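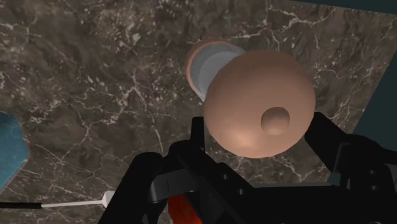 Figura 3. Cena simulada: garra preta de dois dedos junto a um objeto esférico com saliência, sobre tampo de mármore.

4.2 Planejamento de aquisição e orçamento

A compra de equipamento para a célula de manipulação foi dividida em duas fases. Na primeira, restrita à simulação, avaliaram-se as garras candidatas sem desembolso com hardware. Na segunda, prevista para depois da aprovação do orçamento, serão adquiridas 2 unidades do modelo selecionado, uma para operação e outra para reposição.

Os critérios de seleção foram a abertura útil entre os dedos, o volume ocupado pela base da garra e o custo de manutenção. A geometria da Figura 3 ilustra o segundo critério: vista de perto, a base ocupa boa parte da região inferior da imagem, e os dedos encobrem parcialmente a esfera. Para objetos lisos e arredondados, próximos de outros corpos, como o cilindro atrás da esfera, a oclusão afeta também a especificação da câmera, cujo custo deve entrar na mesma rubrica.

Foram consultados dois fornecedores, Heltberg e Kuzmenko. A proposta da Heltberg inclui dedos intercambiáveis e prazo de entrega de 30 dias. A da Kuzmenko tem preço unitário menor, mas cobra à parte o flange de adaptação e a calibração inicial. As cotações foram recebidas em junho e permanecem válidas até sexta-feira, 31 de agosto de 2018. Propostas posteriores não foram consideradas.

O plano de simulação compreende 794 execuções por garra, com variação da pose inicial dos objetos e do coeficiente de atrito do tampo. O custo computacional foi lançado como despesa corrente, separado do capital. Adotou-se vida útil de 2 anos para os dedos, tratados como item de consumo, e manteve-se a garra no inventário permanente.

Permanece em aberto o tratamento do frete e dos tributos de importação, que incidem de forma distinta sobre conjuntos montados e peças avulsas. A estimativa preparada por Dixit e Lai considera o conjunto montado; a revisão de Hutsuliak separa os dedos sobressalentes em um segundo pedido. As duas variantes são comparadas na Seção 4.3.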